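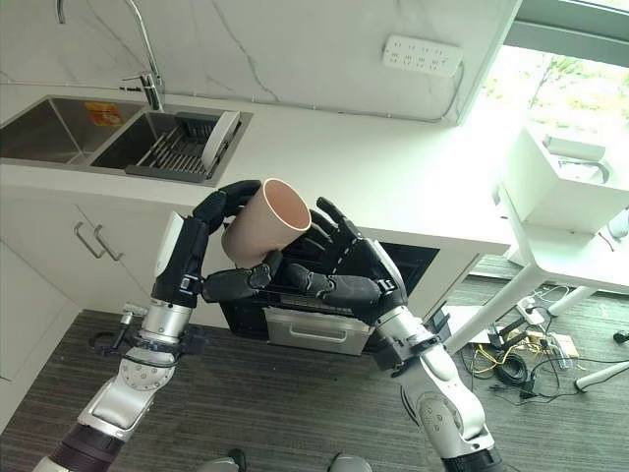
Ticket 200-13: Hot water slow to arrive, kitchen, Bonddale second floor
Status: Resolved
Priority: Normal
Opened by: Rosalinda Villanueva
Assigned to: Nosipho Msimang
Equipment: Westerberg storage water heater, Tola recirculation pump and timer

Reported problem

Hot water at the second-floor kitchen takes several minutes to arrive in the morning. Once it arrives it stays hot. The restroom on the same floor has no delay. Started in August, after the plumbing contractor replaced the mixing valve in the mechanical room.

Nosipho Msimang, 9:40 a.m.
Heater setpoint and tank temperature agree. No fault codes. Pump is powered and the housing is warm. Timer display shows the correct time of day. Asked Rosalinda whether the delay happens again after lunch.

Rosalinda Villanueva, 10:15 a.m.
Yes, if the kitchen has not been used for an hour or so. First thing in the morning is the worst. The cold side is normal.

Nosipho Msimang, 1:20 p.m.
Measured at the kitchen sink after leaving the hot side closed since noon. Opened hot fully and logged temperature at the outlet. Cold-pipe temperature for 100 seconds, then a slow climb. It leveled off at the mixing valve setting. Flow rate is normal with the aerator on and off, so this is not a blocked strainer or a half-closed stop valve. 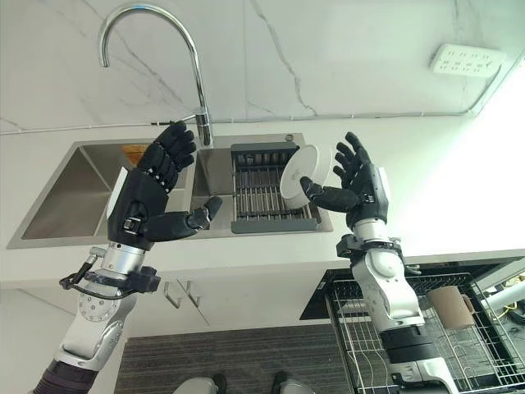 Second-floor kitchen, double-basin sink.

Repeated the test in the restroom. Hot in 13 seconds. The restroom and the kitchen are on separate branches of the same loop, each with its own return line and balancing valve. The loop itself is circulating. The kitchen return is suspect.

Roos Dekker, 2:05 p.m.
Check the timer program before you go after the valves. The Tola timer drops to its factory schedule if the power is off long enough, and the contractor had that panel off for most of a day. Factory schedule starts at 7:00. Our schedule starts at 5:30.

Nosipho Msimang, 2:30 p.m.
Confirmed, timer was on the factory schedule. Re-entered ours and saved. This accounts for some of the morning delay but not the afternoon one — the pump was running during the 1:20 test. Leaving the ticket open.

Nosipho Msimang, 8:10 a.m., next day
Kitchen delay at 8:00 down to 58 seconds. Better than reported, still well outside what the restroom gives. Clamped a probe on the kitchen return line in the mechanical room. It reads room temperature with the pump on. Restroom return is hot to the touch.
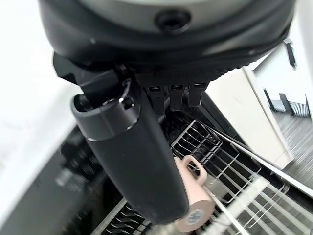 With the pump still on, I opened the kitchen balancing valve two full turns. No change at the probe after ten minutes. That leaves the check valve downstream of it, either stuck closed or installed backward. The flow arrow on the body is under the insulation.

Colleen Bergeron, 9:00 a.m.
OK to cut back the insulation. Please replace it with the same thickness when you are done and note the length used, it comes out of my stock. I have one spare check valve in that size.

Nosipho Msimang, 11:45 a.m.
Insulation removed. Arrow points toward the kitchen — valve is in backward. Isolated the branch, drained it, turned the valve around, refilled and bled the line. Spare not used. Balancing valve returned to its original position. Return line warm within five minutes of restarting the pump.

Retest at the kitchen sink at 1:00 p.m. after an hour closed: hot in 13 seconds. Restroom result unchanged. No drips at either union after the retest.

Nermina Nikolaidis, 3:30 p.m.
Added a note in Skema under the mixing valve job so the contractor sees it. Also added a line to the shutdown checklist: re-enter the timer program after any power-off at the mechanical room panel.

Rosalinda Villanueva, 8:20 a.m., next day
Hot right away this morning. Fine to close.

Closed by Nosipho Msimang.
Cause: check valve reversed on kitchen return; timer reset to factory schedule.
Parts used: pipe insulation, one length.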